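4.2 Estimating sheet pose from the wrist view

The Winico policy receives a single wrist view and no depth. Before each grasp, we fit a homography to the line crossings it can detect and use the result to place the near edge of the sheet in the gripper frame. We collected 692 approaches at the Ikville station, split across 16 starting poses. Eight poses were held out for testing. Labels were checked by Aaliyah Sandhu.

A single homography assumes a flat sheet. The Pevitz baseline makes the same assumption and discards any view in which more than 11 crossings disagree with the fit. We keep those views and lower the weight of the crossings that disagree. 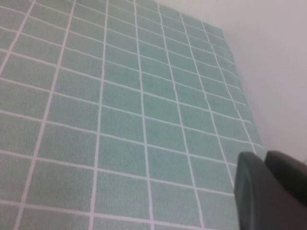 Figure 4. Wrist view of the green grid sheet at an oblique angle, with the gripper at lower right.

Local bending is the main source of error in our fit. It is easy to miss at steep angles, where the far cells shrink to slivers and a small shift covers much of a cell. In Figure 4, one of the central lines jogs slightly sideways in its upper part, and a line farther right has a similar bend. Crossings along such lines get a low weight, and the wide cells near the bottom of the view dominate the estimate. Lines hidden by the fingers are left out of the fit.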